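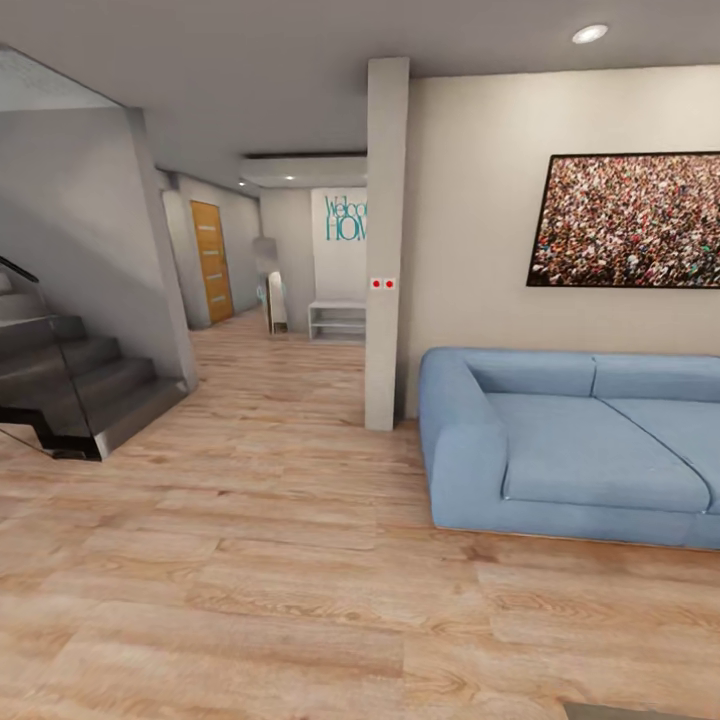 Vundetar wrote that a floor like that is the easy part, and that anyone asking whether a machine can keep house should be asking about everything that ends up lying around on top of it. I read that in another thread and it has been on my mind all week, so I'm finally asking.

We have a two-story house with wood floors downstairs, one staircase, a big sofa and two kids who put nothing back, ever. My sister-in-law swears that in a year or two we'll all have something with arms that picks up. I'd love to believe her! What can these things do today, in a normal house, without me following behind? I mean clearing a table, putting school stuff in its place, maybe folding. I have 16 steps between me and the laundry, if that matters.
Posted by Hattar, 02/08/2022

Triser
Vacuuming, yes. Mopping, sort of. The rest, no. Save your money.

Fomance
I'll be a little kinder than the reply above, though I don't disagree with the last bit. I spent years on a shop floor where we had arms loading parts, and they were wonderful at it - the same part, in the same tray, facing the same way, all shift long. Move the tray over by a hand's width and somebody had to come and sort it out. Your living room moves the tray every five minutes (mine too, and I only have a dog).

Picking up one soft thing from a table sounds like nothing to you and me. The arm has to find it, decide where to take hold, squeeze enough and not too much, and then know where it belongs, which my own family has never managed. People are working on just this kind of chore, a lot of it in simulated rooms first, where a dropped cup costs nothing.
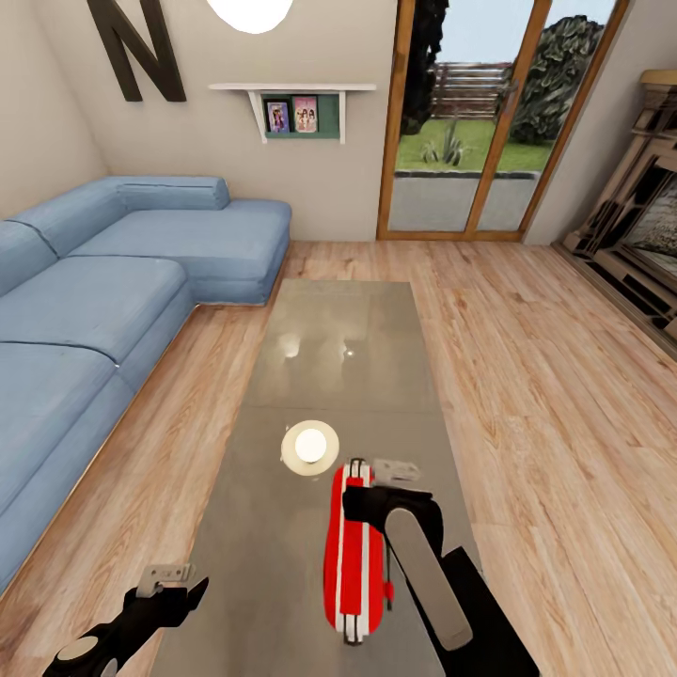
Two arms at a long table in a simulated living room, the right one at a red and white case.

So for your list: clearing a table, I'd say not yet in a house with kids in it. School stuff, maybe if every item had one bin and the bins never moved. Folding I have only seen done slowly, one towel at a time, and I wouldn't wait up for it. As for the stairs, anything on wheels is going to stay on the floor you leave it on, so please don't buy one thinking it will fetch the laundry. A plain robot vacuum for downstairs would still be a nice thing to have, and the kids may pick up their socks if they think it's going to eat them - ours did for most of January.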